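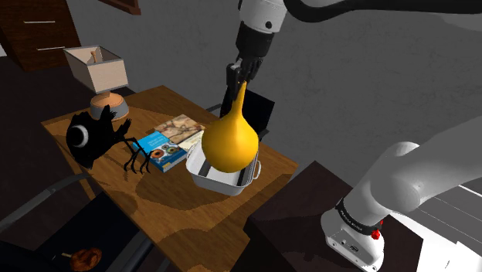

Dienstag, nach dem Mittagessen

So, Kürbis in die Form, nächste Runde. Marion wollte wissen, ob unsere Policy in der Simulation auch dann noch vernünftig ablegt, wenn das Objekt oben dünn und unten dick ist. Also kein Würfel und keine Dose mehr, sondern das gelbe Birnending, gegriffen am Hals. Ich hab 125 Episoden durchlaufen lassen, Startlage vom Kürbis und Drehung der Auflaufform jeweils neu gewürfelt, Bücher und der restliche Krempel als Ablenkung auch.

Ausgewertet wird wie beim letzten Mal: Ablage zählt nur, wenn der Bauch auf dem Boden der Form liegt und beim Öffnen nichts kippt. 11 Episoden fliegen raus, da war der Kürbis schon beim Reset halb in der Tischplatte (Gunnlaugur kennt den Bug, Ticket liegt bei Ombridge). Bleiben die, bei denen ich wirklich was lernen kann.

Was mir auffällt: Das Greifen selbst ist fast langweilig geworden. Am Hals haben die Finger links und rechts wenig Fläche, und trotzdem sitzt der Griff meistens – da hatte ich mit viel mehr Ärger gerechnet!
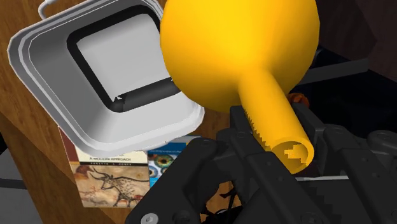 Schwierig ist das Stück danach. Die Handgelenkkamera sieht beim Anfahren vor allem Kürbis, und die Form verschwindet zum Teil dahinter. In 9 Episoden hat die Policy sichtlich gezögert und ist über dem Rand hin und her gependelt. Mit der Außenansicht dazu wird es ruhiger, aber ich hab erst drei Läufe so gemacht, das ist noch kein Ergebnis. Kirstin meint, wir sollten die Verdeckung lieber gleich im Training variieren. Mag sein, kostet halt wieder eine Nacht auf Tretley.
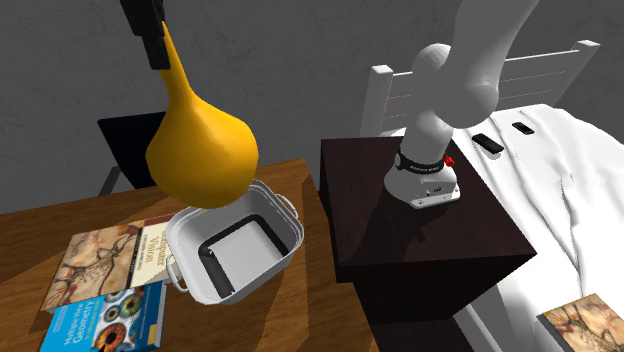

Die Höhe beim Loslassen muss ich mir auch noch mal anschauen. Fusavent nimmt als Bezug den Greifpunkt, und bei so einem langen Hals hängt der Bauch natürlich ein gutes Stück tiefer. Ich hab den Offset erst mal von Hand eingetragen (ja, Flora, ich weiß) und im Config mit TODO markiert.

Offen: Reibung am Hals variieren, Seeds von heute nach Innes kopieren, Rhona wegen der zweiten Kamera fragen. Die Läufe mit Außenansicht starte ich heute Abend noch mal komplett.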